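Informe de seguimiento del proyecto Hadeo
Programa de orden y material compartido en espacios de trabajo
Entidad ejecutora: Weltari
Destinatario: Fundación Andby, área de seguimiento de ayudas
Mayo de 2025

1. Estado general

El proyecto se encuentra en su segunda fase. La primera, dedicada al inventario y a la retirada de material inservible, quedó cerrada en el plazo previsto. La segunda consiste en repartir el material de oficina de uso diario en cestas, fijar un sitio para cada cosa y comprobar si el sistema se mantiene con el uso normal de las salas. De las 17 salas incluidas en la solicitud, 14 tienen ya el sistema montado. Las que faltan están en el edificio de Twal, donde las obras de la planta baja han retrasado la entrada de mobiliario.

No se solicita ampliación de presupuesto. Sí se pide una modificación menor en el calendario, que se detalla en el apartado 5.

2. Trabajo realizado en el periodo

El inventario inicial mostró que gran parte del material estaba repetido. Había grapadoras, tijeras y cinta adhesiva en casi todos los cajones, y en cambio faltaban grapas y recambios. Se recuperaron más de 150 artículos en buen estado, que se han redistribuido entre las salas antes de comprar nada nuevo. El material roto se llevó al punto limpio municipal.

Para guardar el material se optó por cestas abiertas de plástico blanco con las paredes perforadas. En la solicitud se hablaba de cajas con tapa, pero durante las primeras semanas se vio que las tapas acababan encima de los armarios y las cajas se quedaban abiertas. Las cestas son más baratas, se limpian con un paño y permiten ver desde fuera si hay algo dentro. La diferencia de coste se ha destinado a fundas y bolsas con cremallera para las piezas pequeñas.

El criterio de reparto es sencillo. Los objetos sueltos de cierto tamaño, como la grapadora o la perforadora, van directamente en el fondo de una cesta. Lo pequeño se guarda en una bolsa cerrada y la bolsa va en otra cesta. Cada mesa de trabajo tiene asignadas 2 cestas, que se colocan juntas y se devuelven al estante al terminar la jornada.
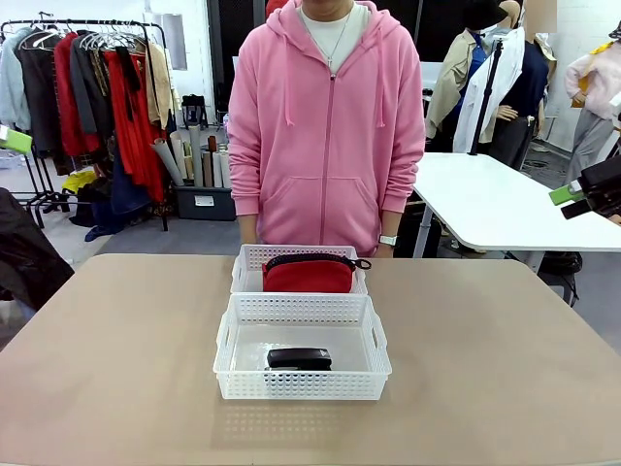
La colocación se ha probado primero sobre la mesa y después en los estantes. En los de la sala de reuniones el fondo resultó insuficiente y hubo que poner las cestas de lado, con lo que las asas quedaban contra la pared. Se han cambiado esos estantes por otros más profundos que estaban sin uso en el almacén. En las demás salas no ha hecho falta mover muebles.

También se ha preparado una hoja de reposición. Se cuelga en la puerta del armario y en ella se apunta lo que se acaba. La persona responsable de compras la recoge a final de mes. Hasta ahora cada sala hacía su propio pedido, a veces por duplicado.

3. Resultados observados

El uso de las cestas es bueno en las salas donde las mesas son compartidas. El personal las lleva a la mesa, trabaja y las devuelve. En los despachos individuales el seguimiento es menor: varias cestas se han convertido en bandejas para papeles y el material ha vuelto a los cajones. No lo consideramos un problema grave, aunque conviene tenerlo en cuenta si se amplía el programa.

Las bolsas con cremallera han funcionado mejor de lo esperado. Los clips y las chinchetas ya no aparecen por el fondo de los cajones. Se ha recibido la queja de que desde fuera no se sabe qué contiene cada bolsa. Se ha probado con etiquetas adhesivas, que se despegan de la tela a los pocos días, y se van a sustituir por etiquetas colgadas de la cremallera.

El gasto en material de oficina ha bajado respecto al trimestre anterior. Todavía no se puede atribuir todo el descenso al proyecto, ya que una parte corresponde al material recuperado en el inventario y ese efecto no se repetirá.

4. Incidencias

Un lote de cestas llegó con las asas mal cortadas y rebabas en el borde. El proveedor lo repuso sin coste, con algo más de una semana de demora.

En la sala de formación se perdieron varias grapadoras durante un curso externo. Desde entonces, las cestas de esa sala se revisan al entregar y al recoger la llave.

El armario del pasillo sigue sin cerradura. Se ha comunicado a mantenimiento y está pendiente de presupuesto.

5. Calendario y próximos pasos

La fecha prevista para completar todas las salas era el final del periodo que cubre este informe. Solicitamos trasladarla a junio, cuando está previsto que terminen las obras en Twal. Las cestas y los estantes para ese edificio ya están comprados y guardados en el almacén, de modo que el montaje se puede hacer en pocos días.

Tareas pendientes para el próximo periodo:

Montaje de las salas de Twal.
Cambio de las etiquetas de las bolsas.
Segunda revisión de los despachos individuales, con consulta al personal sobre si prefieren una sola cesta por mesa.
Recogida de las hojas de reposición y comparación con los pedidos del año anterior.
Instalación de la cerradura del armario del pasillo.

6. Ejecución económica

El gasto se mantiene dentro de las partidas aprobadas. El único cambio es el ya mencionado: parte de lo previsto para cajas con tapa ha pasado a fundas y bolsas, sin alterar el total de la partida de almacenaje. Las facturas están numeradas y se adjuntan en el anexo, junto con el inventario por salas y el modelo de la hoja de reposición.

Quedan por justificar los gastos de transporte al edificio de Twal, que se incluirán en el siguiente informe.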